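Gemeinschaftsküche im Haus Millet nimmt Betrieb wieder auf

10/11/2019 — Die Gemeinschaftsküche im Haus Millet steht den Bewohnerinnen und Bewohnern des Quartiers Skarnik wieder zur Verfügung. Die Trägergesellschaft Clorness hat die Räume im Erdgeschoss seit Juni instand setzen lassen. Erneuert wurden die elektrischen Leitungen, die Lüftung und der Bodenbelag.

Die Küche kann von Vereinen, Schulklassen und Privatpersonen gebucht werden. Das Nutzungsentgelt beträgt 9 Euro je Stunde; für eingetragene Vereine aus dem Quartier sind die ersten zwei Stunden im Monat kostenfrei. Bei Veranstaltungen am Abend ist eine Kaution von 300 Euro zu hinterlegen.
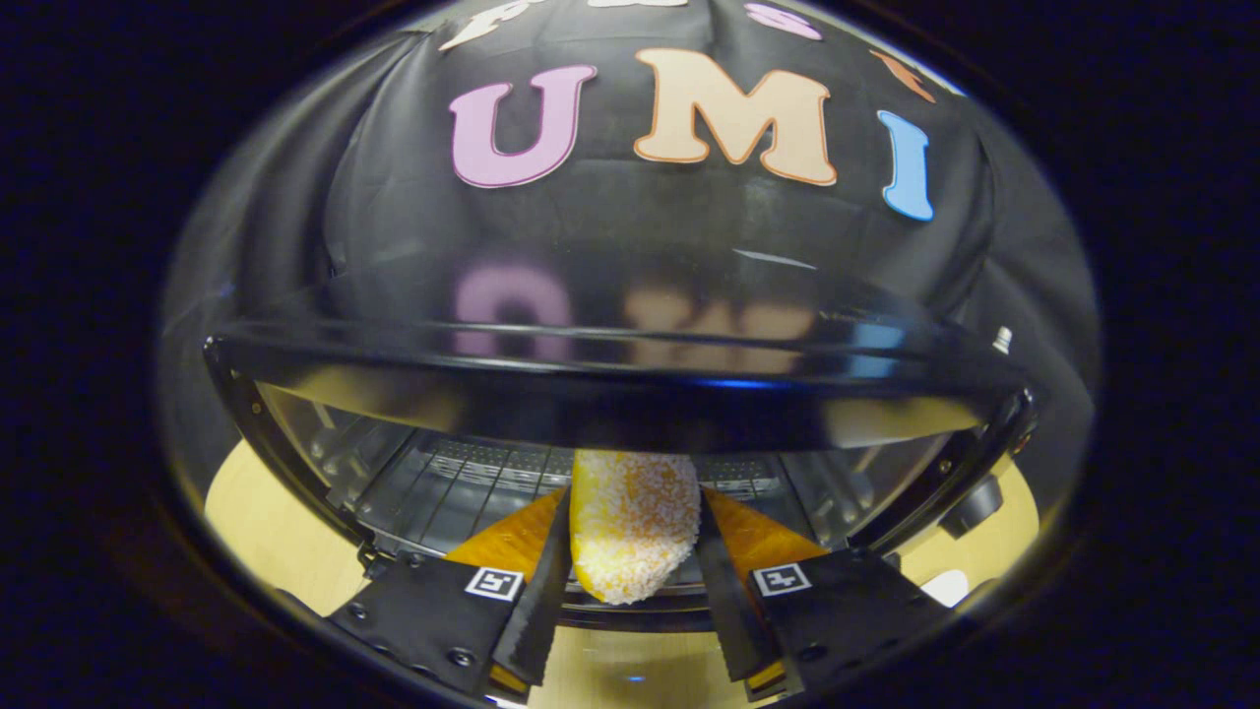
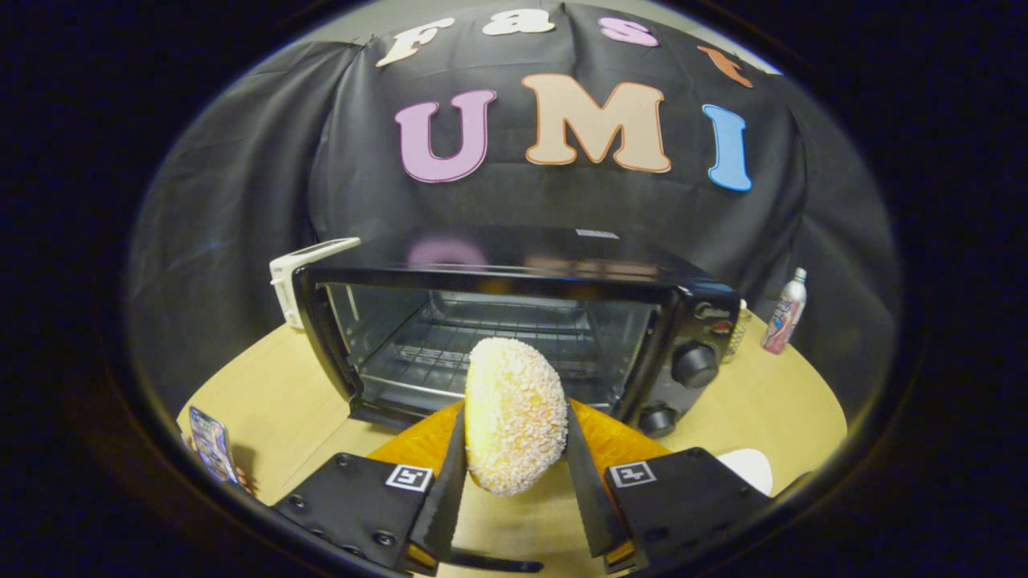
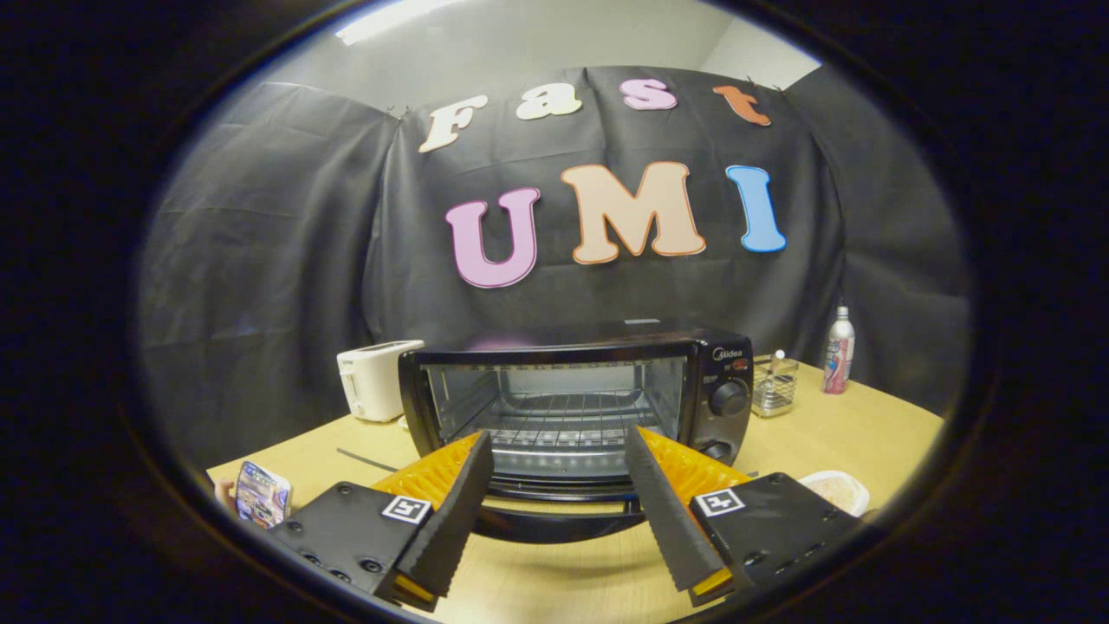 Schwarzer Tischbackofen; mittleres Bild: Gebäck mit Kokosflocken.

»Die Nachfrage nach Kochgelegenheiten ist im Quartier seit Jahren höher als das Angebot«, erklärte Séverine Guérin, Geschäftsführerin von Clorness. Im vergangenen Jahr gingen 546 Buchungsanfragen ein, von denen ein erheblicher Teil abgelehnt werden musste. Die Öffnungszeiten wurden deshalb bis in den Abend erweitert.

Die Vergabe der Termine erfolgt über das Buchungsportal Flikora. Anträge auf regelmäßige Nutzung sind schriftlich an Dehua Duan, Abteilung Raumvergabe, zu richten. Die Hausordnung — einschließlich der Bestimmungen zur Endreinigung — liegt am Empfang aus.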